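Teaching a Robot by Demonstration
Last updated April 20, 2018

Teaching by demonstration means showing a robot a job and letting it work out the motions from what you did. I keep this page for the Vokby wiki, and I've done my share of the teaching, so expect a few opinions mixed in with the facts!

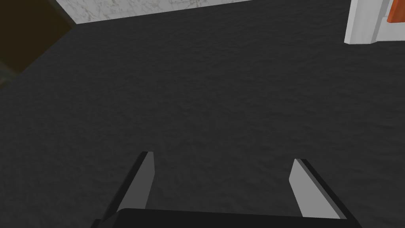
Teaching by hand

The oldest way is to grab the arm and move it. You switch the motors into a soft mode, push the wrist where you want it to go, and the robot records its joint angles along the way. People call this kinesthetic teaching (I just call it dragging). It's great for wiping a counter or opening a drawer, because you feel right away when the arm is running out of reach. The trouble is that your own body gets in front of the cameras, and two arms at once is a real workout. I lasted 14 demonstrations on my first try and my shoulders complained all evening.

Teaching by remote control

With remote control, or teleoperation, you stay out of the way and drive the arm with something else - a game controller, a VR handset, or a smaller copy of the arm that you hold in your hands. Our wiki covers three setups. Jardine uses a small leader arm, Kamo uses a handset, and Flurnutora works with a plain 3D mouse, which I still find hard to love. A mouse is fine for sliding along a counter but clumsy the moment you need to twist and lower together.

Practicing in simulation

Both methods cost time on a real machine, so lots of people start in a simulated kitchen. A wrist view there gives you a pair of gray-faced fingers, a dark speckled countertop, maybe a bit of marble along the back, and you learn to judge distance from that. It's harder than it sounds! With the fingers wide open over a bare stretch of counter there's very little to tell you how high you are. I usually go down in small steps and check a second view before I close on anything.

What makes a good demonstration

Go slower than feels natural, but don't stop dead in the middle, or the robot may learn to stop there too. Vary where you start. I like 6 starting poses for a simple pick, more if the object can roll. Throw out the takes where you fumbled, unless you want the robot to learn how to recover - in that case keep them and label them.

See also: leader arms, wrist cameras, replaying a recording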